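Peslow sets aside money for three more robot arms

28th January

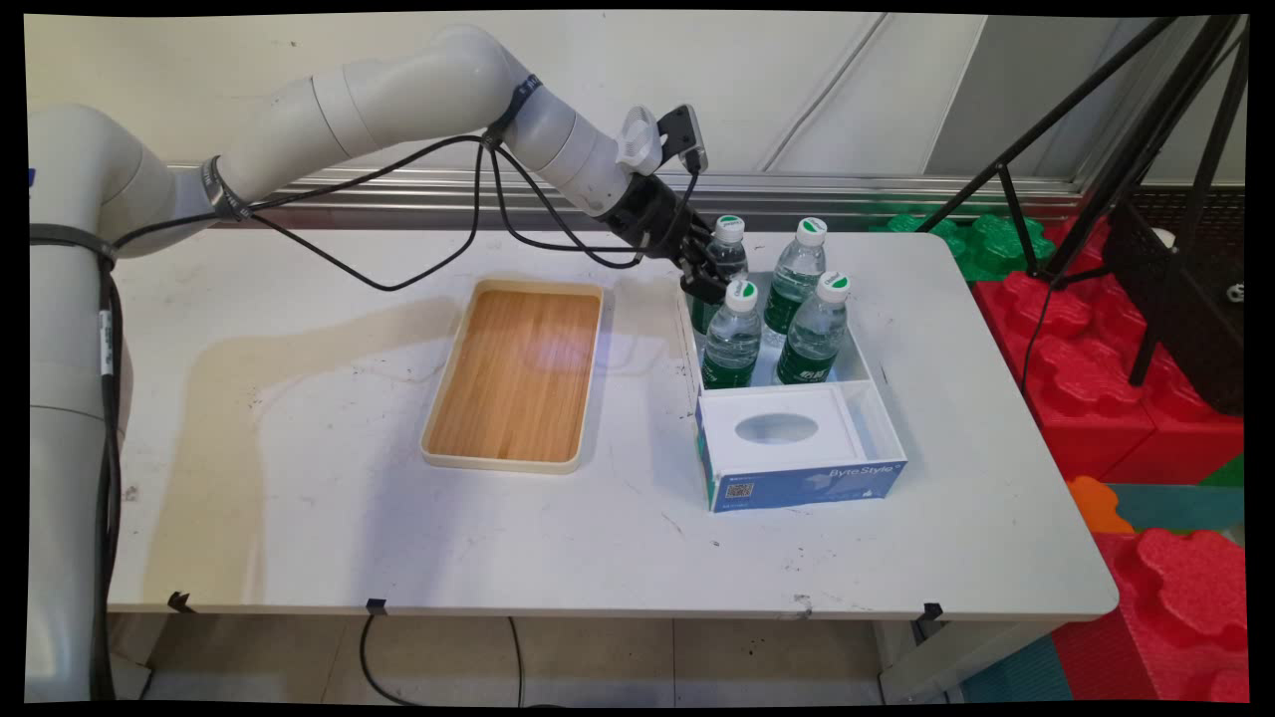
The packing team at Peslow got the news it had been hoping for this week: the equipment budget for the coming year has been approved, and it has room for three more robot arms. Orders go out in April, once the last quotes are in.

Isabelle Girard, who put the plan together, is delighted. She spent much of the fall going through offers from suppliers and says the price of the arm itself was the easy part. "You get a nice clear number for the arm, and then you start adding grippers, cameras, mounts, cables, spare fingers and a decent table," she says. "We wrote every bit of it down this time, and I'm so glad we did!"

The work planned for the new stations is small-item handling – bottles, boxes, trays and the other everyday goods that pass through the Titis line. Each station will get a wrist camera and a gripper with swappable fingers. Two of the arms will go straight into use. The third is meant for trying out new packaging, a job that until now has had to wait for a quiet afternoon.

Training has its own line in the budget, and a generous one. Jaxon Bergeron will run the sessions, and 12 people have already put their names down, including several from the night shift who have never worked with an arm before. Vernon Lapointe from maintenance asked for a shelf of spare parts on site and got it, along with up to 500 dollars a month for clips, straps and connectors. He had a list ready before the meeting was over.

Still open is the question of buying or leasing the third arm. MacLeod has offered a lease with service included, while Nalia would sell the whole set with a longer warranty. Wouter Declercq is comparing the two and would like to hear from anyone who has worked with either company (his door is open most mornings). He is also collecting wishes for the layout of the new stations, so if you want the tables higher, the trays on the other side or more space to walk behind, let him know before the orders are placed.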